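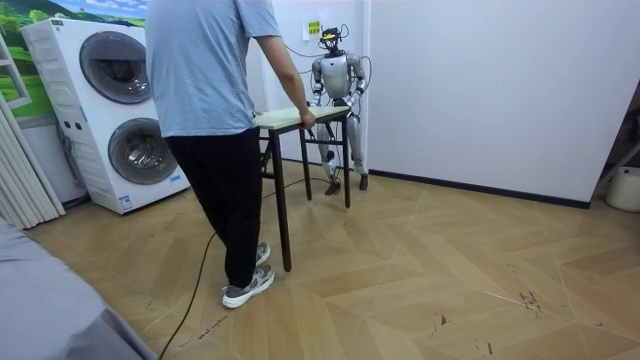
Chapter 3
Moving Light Furniture in Small Rooms

I once took the paint off a doorframe with a table I could have lifted with one hand. It was at the Hawthorne building, in July, and I was in a hurry. The table was fine. The doorframe wasn't, and I spent my lunch break looking for a matching white.

I tell that story early because most of us save our care for the heavy stuff. We measure for a sofa, we call a friend for the washer, and then we grab a little side table by its edge and march off with it. In my first year working for Vollonska I kept a notebook of every scrape and dent I caused, and by the end it had 12 entries. Only 3 of them came from anything heavy!

So this chapter stays with the small pieces: side tables, stools, folding desks, the narrow shelf that lives beside the dryer. We'll work mostly in laundry rooms and utility rooms, where the floor space is tight and the big machines aren't going anywhere. You plan your path around them – doors, hoses, cords and all.

Before you read on, pick a small table at home and try this.

Walk the route with your hands empty. Open any door you'll need and check that it stays open. Look at the floor where your feet will go, then look at where the table legs will go, which is a different strip of floor altogether. Now move the table 60 inches and set it down without a sound. I still can't do it every time.

Section 3.1 covers grip, and when one hand is enough. Section 3.2 is about legs and crossbars (they catch on everything). In 3.3 we'll look at setting a table against a wall without marking the paint, and I'll own up to what happened at the Genduvthorpe apartments.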